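NOTA DE PRENSA

Turnow presenta la línea Palari de cestos para ropa blanca y textil del hogar

La colección llega a las tiendas en septiembre e incluye tres tamaños

Turnow, empresa dedicada a los artículos de organización doméstica, anuncia el lanzamiento de Palari, una línea de cestos concebida para guardar y trasladar paños, toallas y ropa pequeña. La colección ha sido desarrollada junto al estudio de diseño Bilgin y se distribuirá inicialmente en 120 puntos de venta.

El proyecto comenzó con una consulta a 207 hogares sobre sus hábitos de lavado y plegado. Las respuestas señalaron una demanda constante: recipientes ligeros, ventilados y fáciles de llevar de la lavadora a la mesa donde se dobla la ropa. El desarrollo se prolongó durante 11 meses.

Características de la colección

Los cestos Palari se ofrecen en blanco, en formato rectangular con esquinas redondeadas. Las paredes perforadas favorecen la circulación del aire y las dos asas grises permiten el transporte con ambas manos. Los tres tamaños pueden encajarse unos dentro de otros cuando están vacíos - una solución pensada para lavaderos y armarios de poco fondo.

El cesto blanco admite paños sin doblar, como los que lo ocupan en buena parte sobre la mesa gris oscura veteada.

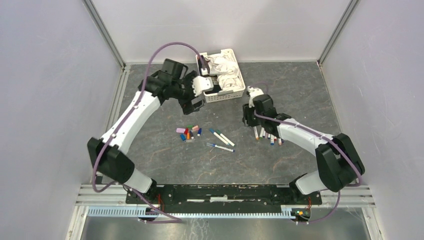 Disponibilidad

La línea Palari estará disponible a partir de septiembre en los establecimientos de la cadena Pretorico y en la tienda en línea de Turnow. La primera entrega incluirá alrededor de 300 unidades del tamaño mayor, que podrán reservarse desde agosto.

Contacto para medios
Departamento de Comunicación de Turnow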